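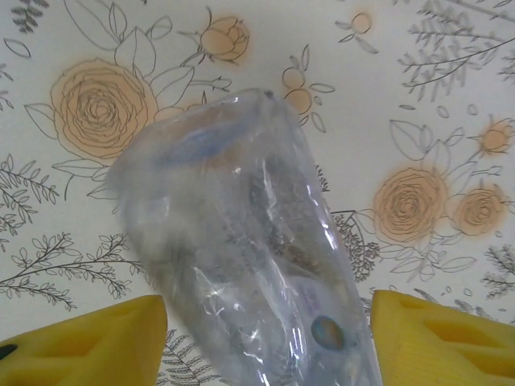 2 min read

I have never trusted a goodie bag. Hanane Fahmy handed me one at the end of her kitchen-gear swap in December and told me it was "just a few little things", and in my experience that means a few little things somebody else wanted out of their cupboard.

So it sat on the rose tablecloth for a day while I glared at it. Crinkly clear plastic, wrapped around something shaped like a cup, with a streak of pale blue near the top and a brownish whatsit further down. There's a small white label with purplish print I couldn't make out, and a teal and blue oval sticker that I suppose is meant to make the whole thing look official. I'm not convinced a sticker has ever improved anything.

My real gripe is with the wrapping. Every magazine says to bag up your odd cups so they don't chip in storage. Does it work? Joris Bakker swears by it and has 31 of them in his garage at Fuststead, all bagged, and he can't find the one he wants without undoing half the lot. Mine live bare on a shelf and I've chipped two in ten years -- I can live with that.

Plastic also takes up far more of the drawer than it should. I've flattened it, rolled it, folded it into those silly triangles. It springs back every time.

I'll unwrap this one on the weekend and let you know if I was being unfair. I doubt it.

Contact | © Kakalar | Back to top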